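Geltamberg open day: two hours with the event app people

I went to the Geltamberg open day at their Ukwood office on 18 May 2019, mostly because our own show needs a replacement for the printed programme and I had run out of reasons to put it off. Geltamberg make digital guides for festivals, county shows and garden weekends. The invitation promised "a hands-on look at how visitors really use your event". I have heard that sort of thing before.

Coffee was good. The welcome talk ran long and leaned heavily on the word "journey". Nazma Akanda, who runs the design side, was much better once the slides were off and she had a phone in her hand. She took us through a guide called Turkolico, built for a two-day plant fair: stallholder list, map, talks timetable, parking. It opened quickly and the type was big enough for me to read without glasses, and I can't say that for most of them.

Then I asked to see it with the wifi turned off. There was a bit of a pause. The timetable stayed put but the map went grey, and I was told the offline map is "on the way for November". Our show is in a valley. Half the field gets no signal at all on a good day, and when the gates open the other half loses it too. A map that needs a signal is a nice thing to look at the night before, from your sofa.
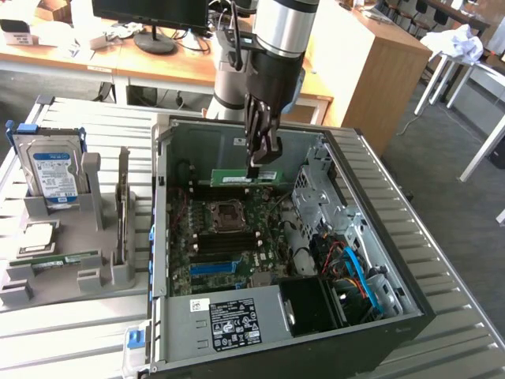

Do visitors still want a paper programme? Plenty of them do, and Geltamberg's own survey had 42 per cent of the plant fair crowd picking up a printed sheet at the gate even though the guide was free.

That figure was tucked away near the end of the handout. The one in large print on the front was 67 per cent, for visitors who "engaged with" the guide. I asked what engaged meant. Opened it once, apparently. Someone who tapped the link by mistake in the car park is in there with the person who planned the whole day around it, and I would want those two pulled apart before I showed the number to a sponsor.

After lunch (sandwiches, fine) we had the pricing session with Aarti Chaturvedi. She was straightforward and I liked her for it. There is a set-up fee, a yearly fee, and a charge for changes made in the last week before the event. The last one is where they'll get you. I have never known a show where the last week didn't bring a cancelled speaker, a moved marquee and a falconer with the wrong date. She said small text edits are free and you can make them yourself, so I had a go on the demo. Changing a talk time was easy. Moving a stall on the map wasn't possible without going through them.

A man from Saarela, who do tickets, gave a short talk on linking bookings to the guide. It was a sales pitch and I wrote down nothing.

So would I use them? For a town event with decent signal and a settled layout, probably, and Nazma's pages are nicer looking than anything we could put together ourselves. For a show in a field I'd wait and see the offline map working, outdoors, on somebody's three-year-old phone. I have asked for a trial copy and been told one will be sent. In the meantime I'm getting a quote from our printer.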